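Minutes, home roasters' club, 24 July 2022

Typed up by me from my own scribbles, so if I've put words in your mouth, shout and I'll fix it before the next one goes out!

We got going late (the back door was locked again and I was on the wrong side of it). Apologies from the Givlow people, who had a delivery. Minutes of the last meeting were okayed with one change: Ajith Thampi wants it on record that he said the Kurian lot tasted of walnut, and I had written walrus. Sorry, Ajith.

Green coffee order. The Estex sacks are in and we've split most of them. We bought 171 pounds and 148 are spoken for, which leaves 23 for whoever gets to me first. Please bring your own bags, and please write your name on them. I drove home last time with three identical brown bags and I still don't know which one was mine.

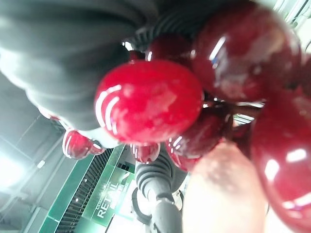 Tove Lauritsen asked if we could go with smaller sacks next time, as a lot of us don't roast fast enough and the tail end starts tasting like cardboard. I'm with her on this. Ajith thinks it's a storage problem and that anyone keeping green coffee next to the water heater has it coming (he was looking at me). We went back and forth on that for longer than we should have, and in the end agreed to get a price on the smaller size and talk again.

The Viteo roaster. It's running hot. Tove did two batches back to back with the same charge weight and the second one raced through first crack and came out way darker. She thinks the probe is loose. I think the probe is fine and the fan is clogged with chaff, so I'm going to take the back panel off and clean it out. Until then, leave it alone, please, even if you're only doing a tiny batch.

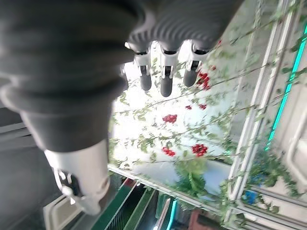
The hand, up close.

Cupping. We did nine cups, blind, and I picked my own roast as the worst on the table, so there's that. The washed Kurian won by a mile. The natural split the room: Tove loved it, Ajith pushed his cup away and went for crackers. I thought it was lovely hot and kind of boozy once it cooled down.

Dues. Same as before, no change until January. If you haven't paid, you know who you are, and so do I.

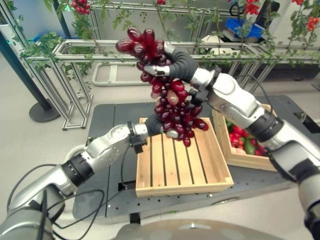

ANY OTHER BUSINESS

Ajith has a hand grinder to give away. It needs a new handle but the burrs are good. Tove called dibs before he'd finished the sentence.

Somebody left a gooseneck kettle in the sink. It's on the shelf over the scales now.

To do: I clean the Viteo fan, Tove checks the probe anyway, Ajith asks Estex for the small sack price.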